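Thursday, 9.40 – press room notebook, Flolari

Paiva proofs are in! Third novella in the horror westerns, and the first one where I've got the black properly black on the cover. I ran it through twice last night at the lighter impression and it was muddy both times, so this morning I swapped to the heavier ink and gave the rollers a good long clean first (should have done that in the first place, I know). What a difference. The salt flats have gone a lovely bone colour and the rider finally stands out from the hills.

Page count is fixed at 884 for the omnibus, which is a monster. Alcides Tavares wants it in one volume and having read the whole thing over the weekend I'm with him. The middle book, Vandonby, drags for a chapter when they're all stuck in the assay office, but then the well starts talking and I didn't put it down until gone one. Best thing he's written. The well scene gave me actual goosebumps on a reread, standing up, with a ruler in my hand.
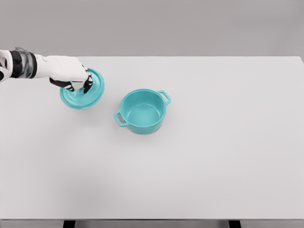 Binding tests

Made 3 dummies on the 80 gsm cream. The first cracked at the spine when opened flat, second was fine but the glue squeezed out on the head, third is a beauty – opens nicely, lies still, no creaking. Used the slower glue on that one and left it under the weights overnight. Please nobody borrow the weights until Monday's batch is out.

Still to sort:
Running heads in Lodine (book one) say "Lodin" from chapter 9 onwards. My fault, search and replace.
Chapter ornament prints too faint, try the thicker cut of the little coffin.
Ask Alcides whether the map goes before or after the epigraph. He's said both.
Blurb is four lines too long for the back flap. I'd lose the bit about the preacher, it gives away the ending of book two.

Later, 16.15 – map goes before. Ornament redone and it looks terrific, properly sinister at that size. Running heads corrected as far as the hanging chapter, rest tomorrow.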